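# Vundomard Bench – teleoperated demonstrations in simulation

Hello, and thank you for taking a look at this. Vundomard Bench is a small collection of demonstrations recorded by driving a simulated robot arm by hand, one person at a time, over a good part of the spring. The release you have here is the June one, and it replaces the earlier upload, which had a bug in the gripper channel (see the end of this file if you were unlucky enough to train on it).

## What's in it

There are 120 demonstrations in all, 30 for each of 4 tasks. Every one was driven from start to finish by a human operator, with no scripted motion and no planner filling in the gaps. The tasks are:

- `stand_block` – pick up a wooden block that is lying down and set it on its end
- `clear_strip` – move a flat metal strip to the left side of the table
- `pair_blocks` – bring two blocks together so their long sides touch
- `knife_aside` – lift the utility knife by its body and put it down away from the other pieces

Each task has its own folder, and each demonstration is a single file with joint positions, gripper opening, the operator's raw commands and rendered views. Please use the raw commands if you care about timing. The joint positions are what the arm did with them, and the two drift apart a little whenever the operator was in a hurry.

## The table

We wanted a work surface that felt like somebody's bench in the middle of a job, so the pieces are left in a loose arrangement and we resisted the urge to tidy them. Blocks of different lengths, flat metal pieces, a few small colored things that get in the way – they all stay on the table during every task, including the ones that have nothing to do with them. Operators were told to work around the clutter if they could and to nudge it if they couldn't, and a nudge doesn't count as a failure.

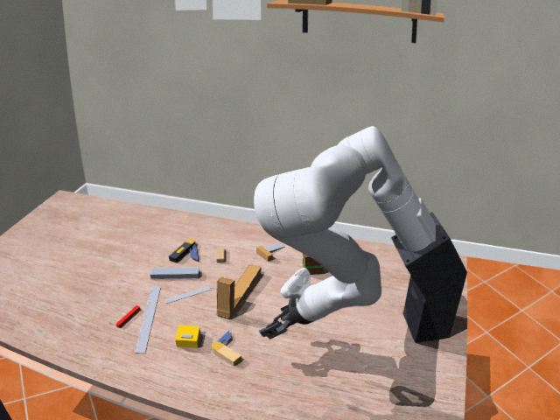

Starting positions are shuffled a little between demonstrations, within limits set in `layout.yaml`. If you make the limits much wider you will sooner or later get a block balanced on top of the knife, which is funny the first time and a nuisance after that.

## How the demonstrations were made

All the driving was done with the Cidano hand controller, which maps the operator's wrist to the gripper and a trigger to the fingers. We tried a keyboard early on and I can't recommend it. People got the block standing eventually, but the paths they took were so full of stops and corners that a policy trained on them learned mostly to hesitate.

There were 2 operators, listed in the metadata as `kettani` and `norton` (these are the names of our two control setups, and each operator stuck with one throughout). You will notice a difference in style. The Kettani demonstrations come in high and straight down, while Norton tends to slide in low from the side, especially on the metal strips. We kept both on purpose. If your model averages the two approaches and ends up poking the table, try training on one setup first and adding the other later.

New operators got a practice session before anything was saved. Failed attempts were thrown out, but slow or clumsy successes were kept, and some of them are quite charming to watch.

## Known problems

- Shadows are rendered, and they move with the arm. A policy that does well with them on may do worse with them off.
- Thin metal pieces sometimes slip in the fingers in a way real ones wouldn't.
- The earlier upload stored gripper opening upside down, so open meant closed. Please delete it.

## Contact

Questions and corrections go to Oddur Fogh, who looks after the files and is always glad to hear what people are doing with them – even if it's only to report a typo in `layout.yaml`.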